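Lornthorpe Shared Workroom
Minutes, users' meeting, 26 October 2009
Held in the workroom, door end
Chair: Inès Lefèvre (IL)
Present: IL, DK, RP, TM, GW, BH (left during item 6)
Apologies: SO, plus the two from upstairs
Notes: RP, typed up same evening, shout if anything wrong

1. Last minutes

August minutes read, or skimmed. One fix — item on window blinds said "replace," should say "repair." Blinds are not being replaced. Agreed otherwise.

Matters arising. Stool with bad leg gone. Key to the tall cupboard still missing, DK has a spare but it sticks. GW did send the letter to the landlord about the gutter, no answer. GW to send again and keep a copy this time.

2. Table

Long one, this. IL wants it settled whether the wooden table stays where it is or gets moved back every night. At the moment it depends who locks up. TM in favor of leaving it. BH against, says she can't get the ironing board past and has the bruise to prove it.

Talk about sanding. Top is light wood, nice grain, and DK would rather not have anyone sand it at all. RP asked about oil. DK said oil takes days and smells. Wax maybe. Left with DK, who will try wax on a bit of offcut first and bring it in.

The drilled holes. GW wants them filled, keeps losing pins down them. TM does not want them filled, says a hole filled badly looks worse than a hole. Some back and forth. Agreed: leave holes alone until after the wax question. GW asked for his objection to be noted. Noted.

No cutting straight onto the top. Use the mat. The mat is in the flat drawer and goes back in the flat drawer. IL said this with some force.

Also hot drinks. Allowed at the sink counter and the window sill, not at the table. BH asked if a mug that's part of a setup counts. It doesn't, as long as it's empty.

3. Curtain

Creases. Everyone has an opinion. It was folded up in the bag over the summer and the fold lines have not come out. BH steamed one panel in her own time (thanks to BH) and it helped some, but the steamer spits and she had to stop.

Options put up:
Steam it again, hanging. Needs a better steamer.
Take it down and iron it. Whole evening, two people.
Buy new from Brunet. Quote was 39 for the width we need, hemmed, not counting delivery.
Leave it. TM says a black cloth with creases is still a black cloth.

Vote on Brunet, lost. Will steam again first. BH can borrow a steamer from her sister. If no better by next meeting then back to Brunet, and IL will ask if the 39 still holds.

Clips. Small ones along the top are OK for the weight but people pull on the cloth to straighten it and they pop off. Please don't pull from the bottom. Go up the step stool and move the clip. DK to get a bag of 30 from the hardware place, same size as now, any color.

Side panel. RP asked if we need it. IL yes, it shuts off the corner and stops people seeing the coats. GW thinks it makes that end gloomy. Staying for now. Coats to be looked at under item 6.

Strip of white wall showing over the top of the curtain. Raised by TM, who would like the cloth hung higher. DK says nothing to fix to up there. Not urgent. Parked.
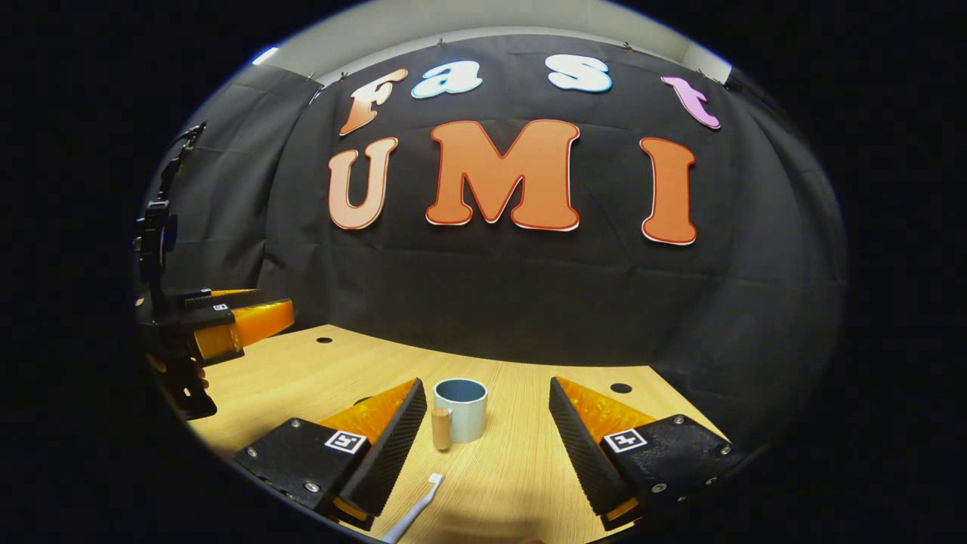 Table and backdrop: mug, peg and toothbrush on the top, letters up behind.

4. Letters on the backdrop

Fast UMI letters. Discussion on whether they are straight. They are not, the F tilts a little and the t dips to the right. TM likes it, says it looks cheerful. GW would like a straight line and offered to do it himself with a string. DK pointed out the gap after the "a" is bigger than it ought to be and if GW is up there he may as well close that as well.

IL asked could we please decide and not do this again. Show of hands: leave the tilt, close the gap. GW to do it. Pins not tape, tape pulls at the cloth and we've only just talked about the cloth.

Colors. RP wondered about the white letters next to the orange and pink. No support for changing anything. Moving on.

If the letters ever come down they go flat in an envelope, labelled, top shelf. Not in the curtain bag. Last lot of cut-outs went in a curtain bag and came out looking chewed.

5. Small objects and the shelf

Shelf is a mess. RP brought the list and half of what's on the list isn't on the shelf, and the other way around.

Agreed rules, RP to write out neatly and put up:
— take what you need, put it back in the tray it came from
— if it isn't in a tray, ask before using
— if you break it write it in the book, no one will be cross
— nothing edible on the shelf (see August)

Mug. The pale mint one with the dark inside. Everybody uses it, DK says it's the only one that shows up properly against black. GW found it in the sink with a tea bag in it. It is not a tea mug. RP to put a sticker on the base. BH knows where to get another like it, but agreed we don't need another, we need people not to drink out of it.

Pegs. Wooden cylinders, the light brown kind. They roll. Two meetings now. TM offered a jam jar, accepted. Stand them on end on the table, don't lay them down, they finish up behind the radiator.

Toothbrush. The white one is for the table and nobody's teeth. IL wanted that in writing so here it is. Keep apart from the old brushes used for glue, which live in the can by the sink. BH asked whether we could have other bathroom stuff to go with it — comb, soap dish, that kind of thing. Fine if donated and clean. BH to ask around.

Sakeo order. RP has the catalog, wanted storage trays with lids. Sold in packs of 5. Debate on lids. Lids get lost, but dust. Order one pack with lids and see. DK to collect if he is passing, otherwise delivery.

The box marked MISC to be emptied. Anyone who thinks they own something in it, take it before next meeting. After that it goes to the thrift store. GW asked what about the ceramic duck. Same rule for the duck.

6. Light, coats, floor

Ceiling light nearest the sink buzzes. Not dangerous acording to DK. He will swap the tube.

Someone has been leaving the lights on overnight. Sheet by the door, tick it when you lock up. TM thinks people will just tick it without looking. Probably. Sheet going up anyway.

Coats. Pile behind the side panel has got too big, cloth gets dragged when people dig for theirs. Hooks wanted on the corridor side. GW has hooks. IL to ask landlord if we can screw into that wall. Until then coats on the chair backs please.

(BH left here, bus.)

Floor needs mopping properly. Sweeping only moves the thread and dust toward the curtain and then it's on the curtain. Black cloth shows everything. Mop before hanging, not after, we did it the wrong way round last time. Lint roller now on a string by the switch, leave it on the string.

7. Booking

Skekelel calendar page still shows last year's slots. RP tried to clear them and it cleared this week's too. Apologies to anyone who turned up and found the room busy. Paper calendar on the door is the real one until further notice. If it isn't on the paper it isn't booked.

Leave the table as you found it if somebody is partway through a setup. TM had her arrangement tidied away by a well-meaning person, had to start over. Put a card on the table saying LEAVE with your name. Cards in the flat drawer, on top of the mat. No card, it gets cleared at lock-up.

Longest slot is one evening. GW asked for two in a row next month, OK this once as it's quiet.

8. Money

2000 in the room fund, before the rent goes out. Enough for trays, clips, tube, jam jar is free. Not enough to be ordering curtains whenever we feel like it (IL). Receipts in the tin, written on the back what it was for. There's one in there that just says "things." Whoever's that is, come and see IL.

9. AOB

DK — draft under the door. Has a piece of foam, will cut to fit.
TM — could we have the radio on. Yes, low, off if anyone objects.
RP — scissors. We had three good pairs. Look at home please.
GW — gutter again. See item 1.
IL — step stool to live beside the cupboard, not in front of it, the cupboard door catches.

Actions
BH: borrow steamer, do the two worst panels; ask for bathroom items
DK: wax test, clips, light tube, foam, Sakeo pickup
GW: landlord letter again, close gap in letters, hooks (wait for yes)
IL: landlord re wall, Brunet if steaming no good
RP: shelf rules, sticker on mug, lock-up sheet, try calender page again
TM: jam jar
All: MISC box, scissors

Next meeting same place, date to go on the door. Bring own mug.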